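Self-healing mat as a permanent table cover - adhesive or loose?

Forum: Workshop & Studio Surfaces
Started by mkuusk

mkuusk
July 25, 2018
I have a small side table on casters that I use for sorting and for light knife work. The top is bare melamine and scratches easily. I want to cover it with a green self-healing mat, trimmed to the size of the top, and leave it there. Bowls, small tools and play food (I repair and repaint toy kitchen sets) would sit directly on it.

Two questions. First, glue it down or leave it loose? Second, does a glazed bowl on PVC leave a ring? I have had rings from rubber feet before and would like to avoid that.

Merike

kanum_bench
Loose. Glue traps heat and solvent under the mat, and the edges curl anyway. If it walks, put a strip of shelf liner under each long side.

sfkao
Disagree with the above. A loose mat on a caster table shifts every time the table is rolled. I used double-sided tape, the thin tissue type and not foam. Perimeter only. It has held for 3 years and the mat has been changed once in that time. Residue came off with citrus cleaner.

On rings: the risk is from plasticizer moving between soft materials. Glazed ceramic is inert for this purpose. An unglazed foot ring is abrasive and will scuff the print, but it will not stain.

kanum_bench
Tape is glue with extra steps. My point stands about heat. A mat left near a radiator expands, the tape does not let it, and you get a bubble in the middle.

sfkao
Then don't park it near a radiator.

rafsan_a
Check what the toys are made of before you worry about the bowl. Soft PVC toy bread and the squeezable foam kind are the ones that cause trouble. I had a foam croissant stored on a mat in a closed drawer through January and the grid lines transferred to the underside. Hard plastic is fine. So is wood, as long as the paint is fully cured.

mkuusk
Mixed. Some hard, some foam. They would not stay on the mat overnight except by accident.

rafsan_a
Overnight is fine. Mine was several weeks under other things.

derano77
Nobody has mentioned the grid. For cutting you want it. For sorting small parts I find it a nuisance, since a fine grid hides pins and bits of wire. I turn mine over to the plain side. Also consider gray over green if you match paint on it. Green throws a cast on anything pale.

sfkao
The cast is real but small. The lamp matters more. Glossy things on a mat under a ceiling light give you a hot spot whatever color the mat is.
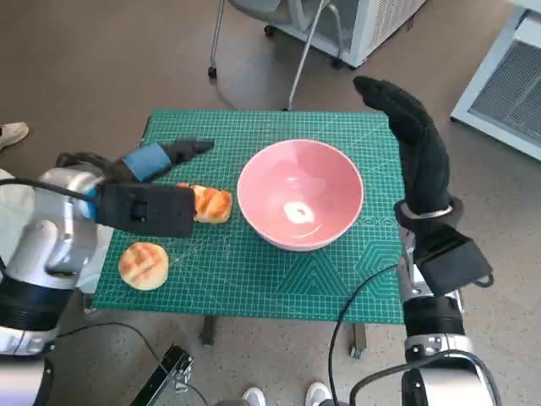

The trimmed mat is the option I would go with for a table this size, and I would keep the white grid side up. Derano's objection applies to pins, which Merike did not ask about. With larger pieces it is not a problem: the pink bowl and the two toy rolls, the golden-orange one and the rounder pale one, stand out from the green at once. The bowl also shows the hot spot I mentioned, down near the bottom of the inside. If I were judging a glaze or a paint finish I would move the lamp and leave the mat alone.

derano77
Fair on the larger pieces. I still would not judge the pale bun for color on green.

kanum_bench
I would put a raised lip on any table with casters. Round things roll when you push it. A 5 mm strip of quarter round along the edges is enough, and it would hold a loose mat in place without tape.

sfkao
A lip gets in the way of a straightedge. If you cut across the full width, the ruler rides up on it.

kanum_bench
Three sides, then. Leave the front open.

mkuusk
The lip on three sides solves both for me. I don't cut across the full width often, and when I do I can work front to back. I will leave the mat loose, grid side up, and try a plain gray offcut for paint matching.

One more thing - how do you trim these cleanly? The last one I cut had a wavy edge.

rafsan_a
New blade, steel ruler, clamp both ends. Score it in 9 or 10 light passes. Do not try to go through in one. Round the corners afterward with a coin as the guide, or they lift.

sfkao
Same method here. Let the mat lie flat in the room for a day before you measure. They are usually sold rolled and the length changes a little as they relax.

mkuusk
Thanks. Mat is unrolled on the floor now with books on the corners.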